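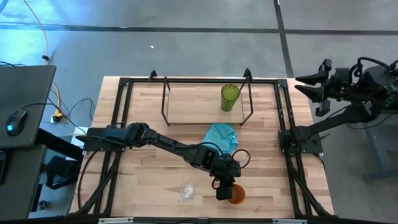 To: wurnham-users
Subject: Re: grasp planner keeps picking the wrong pose on clear objects
Date: 13 August 2024

Hi all,

Shahbazi wrote:

> We're on the same two-arm layout as you and the planner does fine on
> the mugs, but the moment there's a clear plastic cup lying on its side
> it either skips it or goes for the middle of the tabletop beside it.
> The depth image has a hole where the cup should be. Is there a setting
> I'm missing, or do you just keep see-through things off the table?
> Also, has anyone tried the new segmenter with two arms running at once?

No, please leave them on the table! This has been my favourite problem of the whole summer and I'm so glad somebody else has run into it.

You're not missing a setting. The default pipeline builds its grasp candidates from depth, and depth gives you next to nothing on a clear wall, so the scorer is working with whatever the rim returned plus a lot of table. What I've done on my branch is take the mask from the colour image first, fit a tapered cylinder to the outline, and lay that on the known table plane. The depth only gets a vote where it agrees with the plane to begin with. For a cup on its side you also want to turn off upright_prior, which quietly assumes every cup is standing. I lost two evenings to that flag.

With those changes I ran 445 planning requests offline from our logs. The old code gave no valid grasp at all on 137 of them, and the new code brought that down to 100. Still a long way from done, but the ones that came back are nearly all clear cups, so I'm very happy with the direction.

Our bench at the moment has an orange-brown cup next to the tipped clear one, a green see-through cup up on the raised board, and a bunched-up blue cloth in between. The green one is a good middle case (the ribbing gives the segmenter something to hang on to). The cloth is still a mess. The fitter wants everything to be a cylinder, and it will happily find one in a fold if you let it, so pass the class label through and have it bail out on anything soft.

On two arms: yes, it works, with one catch. Both planners read the same scene snapshot, and if one arm is across the table when the snapshot is taken it blocks part of the view. I now mask out each arm using its joint states before segmentation, padded by a few pixels for the cables, which aren't in the model file. Set snapshot_max_age to 400 ms as well. The default is far too generous and you get one arm planning around where the other one used to be.

The branch is called zadska-clear in the usual repo. It needs a rebuild of the Poter bindings, and the config has moved from the launch file to its own folder, so your old overrides will be ignored without any warning. I'd love to see logs from a different table, especially a darker one, as ours is light wood and I suspect I've tuned to it without meaning to.

If it holds up I'll open a merge request in October.

Cheers,
Ghazal Mousavi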